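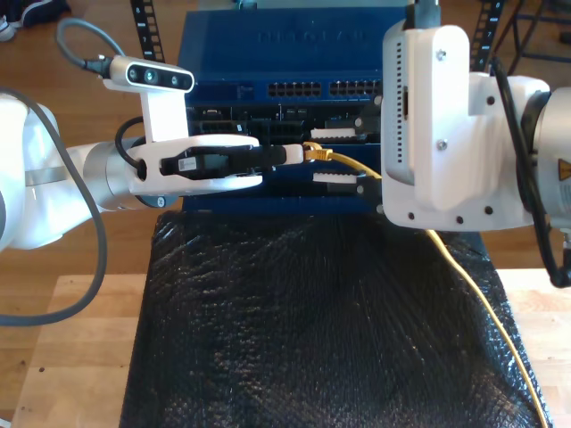
Patching table at the Direck open day. Yellow cable in, black plug still out.

Direck open day, Flurnska, July. Notes typed up on the train so excuse the state of them.

Got there 9:40, doors were supposed to be 9:30, line already out to the parking lot. 187 on the sign-in sheet when I put my name down, and that's before lunch. Badge, lanyard, paper cup of coffee, go. No guided tour in the morning, you just wander with a map. Map is wrong about the stairs by the way. Use the ones past the loading dock.

Downstairs first. Cable store. Reels to the ceiling, all sorted by jacket color and then by length, and every reel has a paper tag with what's left on it. Asked if the tags are ever right. "Mostly." They sell offcuts from a bin by the door, I got a bag of short patch leads for 11 bucks, haven't tested them yet.

Then crimping. Long bench, bring your own hands. My first plug had the orange pair the wrong way round, second one passed. They were using Drelon testers, the small ones with the row of lights, and I want one now. Didn't see a price anywhere. Somebody behind me was told to ask at the Ledesma counter, which was closed the whole time I was there.

Upstairs is racks and patching and thats where I spent most of the day. What they like to go on about up there is labels. Every lead gets one near the plug, not halfway down where you need a flashlight and a third arm. Barcode type, wrapped around the body. I've been using masking tape and a Sharpie for years and yes I felt judged.

Other thing they push is color. Yellow for one job, black for another, pick a scheme, write it down, tape it inside the cabinet door. They don't care which scheme. At home I have whatever was in the drawer.

The small rack was the part I came for. Same sort of thing I want for the closet under the stairs, open frame, two posts, sits on a table, numbers printed up the rails next to the holes so you can count your units without swearing. Blue Netgear switch up at the top.

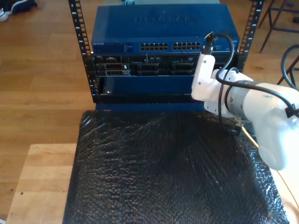 Bubble wrap under a rack is going straight on my list. I scratched the heck out of our dining table last winter with a much smaller box and there's still a mark. Also keeps screws from rolling, sort of. I dropped one at the try-it-yourself rack and it stayed put.

Got a decent answer on my cage nut question too. Put the nuts in before anything else goes on the rails, all of them, even the ones you think you won't need. And leave a blank unit under the switch if you have the height. I don't have the height.

Lunch: sandwiches, ran out by 12:30. Get in early or bring something. There's a bakery two blocks over that does a good onion roll.

Afternoon talk was on tidying up old closets, before and after slides. One office had 478 patch leads in it and only 109 went anywhere at both ends. The rest just tucked in behind. Big groan from the room. Good talk, way too hot, no windows open. Slides supposed to go up on the Direck site, not there yet when I checkd.

Left at 3:15 to make the train. Missed the fiber room completely, it was on the other side of the building and the line wasn't moving.

Parking is free but fills up. Restrooms on the ground floor only. Kids OK upstairs, not in the cable store. Would go again, would skip the coffee.

To buy: velcro ties, label tape, cage nuts, bubble wrap, maybe that tester.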